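Posted in: Jobs & Gigs > Part-Time
2 comments | 14 shares

So I need a second pair of hands at Kerekes, my little alterations and mending shop, and I'd love to find somebody before June gets here and every bridesmaid in town remembers she has a hem to fix!

It's two afternoons a week to start, from 2 until closing, and it could grow. You'd be pinning, hemming, swapping zippers, patching knees and chatting with whoever walks in (there's a lot of chatting). I pay $511 every two weeks, plus whatever you take in from your own side projects – I don't want a cut of those.

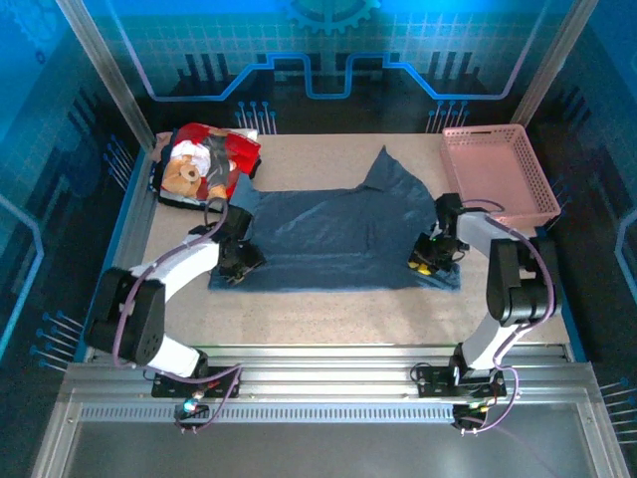 Jeans are our bread and butter, so please be comfortable with heavy fabric and a machine that growls a bit. You don't need a certificate. I learned from my aunt Rocío and I still sew buttons on the way she did.

I do ask that you're okay on your feet, kind to nervous brides, and willing to rip out a seam and start over without sulking.

To apply, drop a note through the door or ask for me or Tsehay at the counter. Bring something you've mended, even if it's ugly.

– Ivana Quezada

Filed under: sewing, help wanted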